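Preguntas frecuentes para participantes – Proyecto Urnileo

Última revisión: 02/05/2026

En esta página hemos reunido las preguntas que nos llegan con más frecuencia de las personas que graban tareas domésticas en su propia casa. Si su duda no aparece, puede escribir a Marlene Boychuk, que coordina a los participantes de habla española. Pedimos disculpas por los pequeños errores de idioma; el equipo trabaja en varias lenguas y esta versión la mantenemos nosotros mismos.

¿Qué es Urnileo?
Urnileo es una colección de ejemplos de manipulación de objetos en viviendas reales. Las personas realizan tareas cotidianas con una pinza de mano que lleva una cámara, y las grabaciones sirven después para entrenar un sistema que aprende a mover los brazos de un robot. La parte técnica la dirige Reijo Leinonen. Las empresas Hilier y Wouters participan en el proyecto, la primera con los equipos y la segunda con el almacenamiento de los datos.

¿Necesito conocimientos de robótica?
No. Necesita tener las dos manos libres, una conexión a internet para subir los archivos y un poco de paciencia durante los primeros días. Antes de empezar se hace una sesión de práctica por videollamada.

¿Qué se considera un episodio?
Un episodio es una tarea completa, desde que las pinzas se acercan al objeto hasta que lo sueltan y se retiran. Doblar una manta es un episodio. Doblar una manta y después guardarla son dos episodios, y se deben grabar por separado. Hasta hoy tenemos 1564 episodios aceptados en la categoría de ropa de cama, que es la más difícil de completar.

¿Cuántos episodios debo entregar?
El acuerdo habitual es de 100 episodios por participante, repartidos como usted prefiera durante el mes de mayo. No se paga por hora, se paga por episodio aceptado. Si entrega menos, se pagan igualmente los que han pasado la revisión.

¿Puedo repetir siempre la misma tarea con el mismo objeto?
Hasta cuatro veces seguidas. Después, por favor, cambie algo: la posición del objeto, el lado desde donde empieza, la luz de la habitación o el objeto mismo. Un sistema que ha visto siempre la misma toalla en el mismo sitio aprende el sitio más que la toalla.

¿Debo ordenar la casa antes de grabar?
No es necesario, y preferimos que no lo haga demasiado. Una puerta de armario sin cerrar del todo, ropa sobre la mesilla o cables junto a la cama son cosas normales en una vivienda y el sistema tiene que acostumbrarse a ellas. Solamente pedimos retirar lo que es privado – documentos, fotografías de familia, recetas médicas, pantallas encendidas.

¿Cómo se trabaja con materiales blandos?
Las mantas, las toallas y los jerséis cambian de forma en cuanto se tocan, y por eso requieren más cuidado que una taza o una caja. Cierre los dedos despacio. Si el tejido es grueso, no intente abarcar todo el bulto: tome una parte que quepa bien entre las almohadillas y compruebe que la sujeta antes de levantar. Cuando usa dos dispositivos, uno en cada mano, procure que el segundo no tape el punto de agarre. 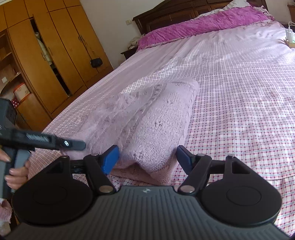
También conviene esperar un momento con la pinza quieta antes de soltar. En la revisión se pierden muchos episodios buenos porque la mano se retira con prisa y no queda claro dónde termina el movimiento.

¿Qué pasa si se me cae el objeto?
Si puede recogerlo y seguir de forma natural, continúe; estos ejemplos de corrección nos son muy útiles. Si el objeto ha quedado fuera del alcance, detenga la grabación y márquela como «interrumpida» en la aplicación Basik. No la borre, por favor.

¿Quién revisa las grabaciones?
Primero hay un control automático de nitidez y de duración. Un episodio de más de 58 segundos se devuelve casi siempre para dividirlo en partes. Después lo mira una persona del equipo. La respuesta aparece en Basik, con un comentario breve si el episodio no fue aceptado.

¿Se graba el sonido?
No. El micrófono está desactivado y no se puede activar desde la aplicación. Puede hablar o escuchar la radio mientras trabaja.

¿Puedo pedir que se eliminen mis datos?
Sí, en cualquier momento y sin explicar el motivo. Escriba a Marlene Boychuk desde la dirección con la que se registró. Los episodios que ya se utilizaron en un entrenamiento terminado se eliminan del archivo, pero el modelo entrenado no se puede deshacer – esto figura también en el consentimiento que usted firmó.

¿Cómo devuelvo el equipo?
En la misma caja en que lo recibió, con los cables y las almohadillas de repuesto que no haya usado. La etiqueta de envío se descarga desde Basik, en el apartado «Mi equipo».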